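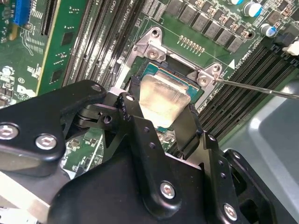
Processor in its socket, metal lid up.

Filed under: Work Life / List Archive
4 min read

From: Montri Phuthong
To: Polilano office leads list
Subject: Re: Standing agenda, or no standing agenda?

Thongchai Thongdee wrote:

> Quick one before Saturday's newsletter goes out. We had the
> Kavdale handover call again this week and it ran 40 minutes over.
> The agenda had 6 items. We got through two of them, and one of
> those was "Welcome." Would it help to drop the standing agenda
> completely and let people bring what they've got? Sullon tried
> that in February and seem happy, though they seem happy with most
> things. Also, who owns the action list? I opened it and it has
> 162 rows.

Thongchai,

I own the action list. I was hoping that would stay between me and the spreadsheet.

On the standing agenda, I'd keep it but take most of it out. The trouble with ours is that it was written for the old Bunnag contract, when there were three of us in a room and the person with the answers was always one of the three. Now we have fourteen on the call, and "Updates from all sites" means thirteen people on mute waiting to say they have no updates. A few of them say it at length.

What we've been doing on the Bunnag side for the last couple of months:

1. Updates go in writing by noon the day before. If yours isn't there, we assume all is well and you've lost your chance to complain until the next one.

2. The call is for decisions. Each item has to end in a question mark. "Parking" is not an item. "Do we renew the parking at Kavdale?" is an item, and a short one, once somebody admits the lease ran out.

3. Whoever adds an item has to be on the call. You'd think this would go without saying. We had one item on the list for seven meetings, added by a man who had moved to Sullon after the second.

4. We stop on the hour, mid-word if need be. I have cut off my own boss. He took it well, in the sense that he hasn't mentioned it.

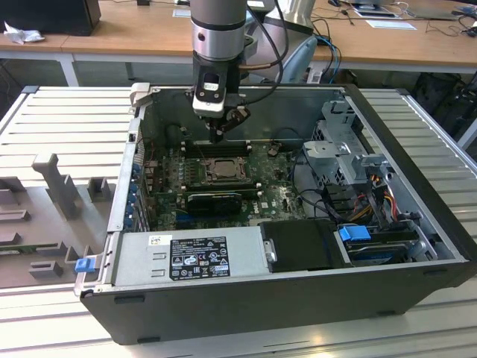

Desktop tower on its side, cover off.

It isn't perfect. The written updates have begun to grow. The last one from Kavdale ran to 1,748 words and had a section called "Background," which I skipped, and a section called "Further background," which I'm told was the good part. I've asked for 4 lines per site from now on and I expect to get nine.

As for Sullon and the no-agenda thing, I sat in on one. It was very pleasant. We talked about the new badge readers for most of it, then about whether we had already talked about the badge readers. If the aim is for people to get to know each other, I'd recommend it. If the aim is to sign off the handover dates, maybe not.

About the action list – I went through it last night. Most rows are either done, or belong to people who've left, or say "MP to follow up" with no hint of what or with whom. I propose we archive the lot and see who shouts. Anything that gets a shout goes back on with a name and a due date. I'll do it after lunch on Saturday, when shouting is at its lowest.

Can you live with the four rules for the next two Kavdale calls? If it's worse, we go back to "Welcome" and I'll bring snacks.

Montri

PS. The invite still has the dial-in from two phone systems ago. I rang it. A very patient woman at a flooring company asked if I was calling about the handover.

Back to top | Contact the list owner | © Polilano Office Network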